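Skunwood Help Board > Home > Laundry and Clothes

Folding soft cloths so they stay folded?
Asked by tealkettle, July 2020

Hi all! I finally have a white table in the spare room that is only for folding, and I'm so happy with it. My trouble is the floppy stuff. Dish towels I can do. T-shirts, fine. But I have a stack of soft blue cloths (dusting, car windows, wiping down the bikes) and they never come out square. I pick one up, it bunches in the middle, I put it down, I smooth it, and one corner has gone underneath. Then the pile leans over in the cupboard. Is there a method, or do I just need more patience? I have 60 of them, so a quick way would be great.

Yhon Sotelo
290 helpful votes

Oh, I love this one, folding cloths is my favorite chore of the week! You don't need patience, you need corners. When you grab a cloth in the middle it goes into a bunch and all the edges hide from you, and then you spend your time hunting for them on the table.

Blue cloth, held up in a bunch:

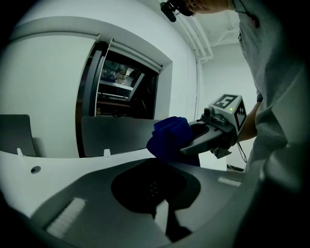
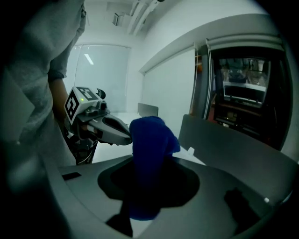 So, let it hang for a second and look for the lowest point. On a square cloth that is very often a corner. Take it, let go of the rest, then run your other hand along one edge until you reach the next corner. Now you have two neighbors and the whole thing drops open like a curtain (so satisfying!). Lay the far edge down first and pull toward you as you lower it. That takes out most of the wrinkles before you've smoothed anything.

Then fold in half, turn it a quarter, fold in half again. Folded side facing out in the cupboard, always the same way. My Flunel basket holds a week's worth standing on edge and they don't lean at all, they can't!

One more thing, if yours are very thin, do two at a time. They hold each other flat and you get through the stack in half the moves.

azimi_porch

Just roll them.

Marnie from Skeltgate

I used to iron mine, which I do not recommend to anyone with 60 cloths. The corner trick above works well. I'd add that fabric softener made mine slippery and they slid off each other on the shelf, so I stopped using it in September and the pile got better. Also don't stack higher than your hand is long. Two short piles beat one tall one, and you can pull from the bottom without everything coming down on you.

tealkettle

Did the whole stack tonight with the two corners method and it looks like a shop! The thin ones went in pairs. Rolling is next for the bike cloths, they live in a bucket anyway. Thank you!!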